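Home | Topics | Random entry | Log in

Worktable (home)

September 17, 2025, by the Hornelia desk

A worktable is a big flat table you do stuff on, as opposed to eating at or typing at. I've kept this entry going since it was 62 words long, and I'm still fond of it! The top is usually one plain color (pale blue and white are easy on the eyes), and the shape is nearly always a rectangle, so it can go up against a wall.

Lighting is where people argue. Some like a desk lamp leaning in from a corner, others swear by a ring lamp, and plenty of us own both and have the cords to show for it. Power strips tend to live on the floor, and so does the wastebasket – mesh ones are popular.

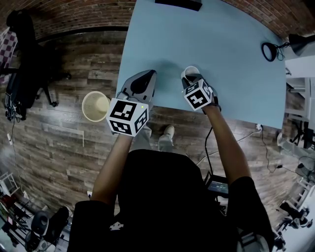

Photo: Cesdale Commons, item 1551

A pale blue top by a brick wall, with the round white wastebasket off to the left and the office chair farther over. I'd want the chair closer, but if you work standing up it's fine where it is. See also: Desk; Workbench; Trestle.

Filed under: Furniture, Home workspaces, Tables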